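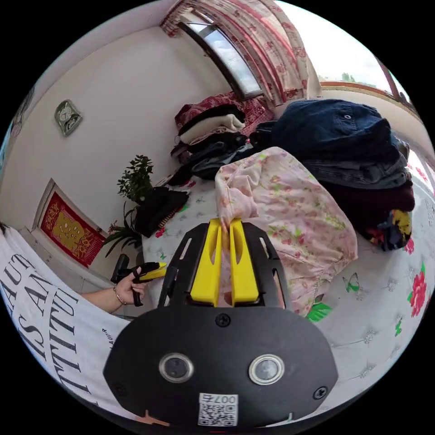
室内干しにおける布地の重なりと乾燥時間の関係
生活環境演習 最終報告書
ビルソープ班:リース・リエピニャ、オラヌット・シッティチャイ、エドガル・ウレゴ
指導教員:グナールス・ラマナウスカス
提出日:2018年8月31日

概要
学生寮の居室で室内干しを行う場合、衣類の乾燥が終わる時期は布地の平らな部分では決まらず、縫い代、ゴム通し、襟などの重なり部分で決まることが多い。本報告では、寮の居室6室で洗濯後の衣類の質量変化を測定し、重なり部分の面積比と干し方が乾燥時間に与える影響を調べた。測定は延べ104回である。重なり部分の比率が高い衣類では、干し方の変更による短縮効果が比率の低い衣類より大きかった。送風の効果は、風を当てる位置に強く依存した。

1. 背景
ビルソープ寮には屋外の物干し場がなく、共用の乾燥機は夕方以降に利用が集中する。そのため、多くの寮生が居室内で衣類を干している。前年度の報告(カラスコ班)では居室の湿度と乾燥時間の相関が示されたが、衣類の種類は区別されていなかった。同じ部屋に同時に干した衣類の間でも乾燥の終了時刻には大きな差があり、湿度だけでは説明できない。
布の乾燥過程は、一般に恒率乾燥期間と減率乾燥期間に分けて扱われる。前者では布の表面が水で覆われ、蒸発速度は周囲の空気の状態によってほぼ決まる。後者では繊維内部や糸の間に残った水の移動が律速となり、蒸発速度は次第に下がる。布が重なった箇所では空気に触れる面積に対して含水量が多く、他の部分が乾いた後も恒率乾燥に近い状態が続くと考えられる。本演習では、この差を衣類全体の質量変化から読み取れるかどうかを確認することにした。

2. 方法
2.1 試料
班員が日常的に着用している衣類から19点を選んだ。内訳は綿の肌着、綿と化繊の混紡シャツ、裾や袖口にゴムの入った薄手の部屋着、厚手の作業ズボンなどである。新品は糊剤の影響を避けるために除外した。各試料について、平置きにした状態で全体の面積と重なり部分の面積を方眼紙に写し取り、後者を前者で割った値を重なり比とした。ギャザーの部分は自然に縮んだ状態で測り、引き伸ばしていない。
2.2 洗濯と脱水
洗濯には寮の共用洗濯機(ゴルノン社製)の標準コースを用いた。洗剤は全回同一とし、柔軟剤は使用していない。脱水の終了後、試料を袋に入れて居室に運び、袋から出した時点の質量を初期値とした。
2.3 干し方
次の条件を比較した。
条件A:通常のハンガーに掛け、形を整えない。
条件B:ハンガーに掛け、袖口、裾、ポケットを開いた状態に保つ。
条件C:条件Bと同じ掛け方で、下方から送風する。
条件D:裏返して条件Bと同様に掛ける。
送風には小型の卓上扇(ボイコ社製)を用い、風量は弱に固定した。窓は閉め、居室の換気口は開けたままとした。
2.4 測定
質量は吊り下げ式の電子秤で15分ごとに記録した。質量が洗濯前の値に戻り、かつ連続する測定値に変化が見られなくなった時点を乾燥終了とした。あわせて、重なり部分に指で触れて湿り気の有無を記録したが、この判定は測定者による差が大きく、解析には用いていない。室温と相対湿度は机上の温湿度計で同時に記録した。

3. 結果
3.1 条件Aにおける重なり比との関係
条件Aでは、重なり比が高い試料ほど乾燥終了が遅れる傾向が見られた。ただし、布の厚さの影響が混在している。作業ズボンは重なり比が中程度であるにもかかわらず、全試料中で最も遅く乾いた。単位面積あたりの質量で試料を区分すると、同じ区分の中では重なり比との対応が明瞭になった。
薄手の部屋着は、平らな部分が早い段階で乾いた後、質量がごくゆるやかに減る期間が長く続いた。この期間に残っている水の大半は、ゴム通しの内側にあると推定される。質量曲線には恒率期間の終わりに相当する折れ点が現れるが、部屋着ではこの折れ点が不明瞭で、二つの曲線を重ねたような形になった。
3.2 干し方の影響
条件Bは、ほぼすべての試料で条件Aより早く乾燥が終了した。短縮の程度は重なり比の高い試料で大きく、肌着ではほとんど差がなかった。例外は襟付きのシャツ1点で、襟を立てた状態が途中で崩れ、条件Aと同じ結果になった。
条件Dの結果は試料によって分かれた。縫い代が外側に出るズボンでは有効であったが、部屋着では条件Bとの差が測定間隔を下回り、優劣を判断できなかった。
3.3 送風の影響
条件Cでは、全試料で恒率期間が短くなった。一方、減率期間の短縮は小さかった。風が裾から身頃の内側に入るように卓上扇を置いた場合と、身頃の正面に当てた場合を追加で比較したところ、前者のほうが終了時刻は早かった。正面から当てた場合には布が背中側に押し付けられ、前後の身頃が接触していた。この接触が内側の空気の流れを妨げたとみられる。

4. 考察
以上の結果は、重なり部分が乾燥終了を決めるという当初の見込みとおおむね一致する。ただし、本測定で得られたのは衣類全体の質量だけであり、水がどこに残っているかは推定にとどまる。重なり部分だけを切り出した布片で同様の測定を行えば、推定の妥当性を確かめられるが、試料が班員の私物であったため実施していない。
居室間の差についても触れておく。北側の居室では相対湿度が高く、全体に乾燥が遅れた。しかし、条件Aと条件Bの順序は居室を替えても変わらなかった。湿度の影響と干し方の影響は、少なくとも今回の範囲では別々に扱ってよいと考える。
ゴム入り衣類については、裾をクリップで広げて干す方法も予備的に試みた。乾燥は早まったものの、ゴムを引き伸ばした状態で長時間保持することになり、伸びの残留が懸念される。本報告では乾燥時間のみを扱い、形状の変化は評価していない。

5. 誤差と問題点
(1) 脱水後の初期含水率は一定ではなかった。洗濯物の量が少ない回では脱水槽の偏りによって再脱水が入り、初期質量が低くなった。該当する回は備考欄に記し、平均の計算から除いた。
(2) 吊り下げ式の秤は送風中に表示が揺れる。条件Cでは読み取りの直前に卓上扇を止めたため、送風は完全に連続したものではない。
(3) 夜間の測定では記録の抜けがある。抜けた値は前後の値から補間せず、空欄のままとした。
(4) 測定期間は8月のみで、暖房を使う季節の条件は含まれていない。

6. 今後の課題
ストラム棟の居室は換気方式が異なるため、同じ手順で比較することが望ましい。また、重なり比の測定を方眼紙に頼ったことで準備に時間がかかった。スキャナで輪郭を取り込む方法をウレゴが検討しており、次年度の班に手順書を引き継ぐ。

役割分担
リエピニャ:測定計画、質量測定、第3章の執筆
シッティチャイ:試料の選定、重なり比の測定、第2章の執筆
ウレゴ:温湿度の記録、データ整理、第4章以降の執筆

謝辞
前年度の測定記録を提供していただいたフィデル・カラスコ氏と、居室の使用を許可していただいたビルソープ寮の寮生各位に感謝する。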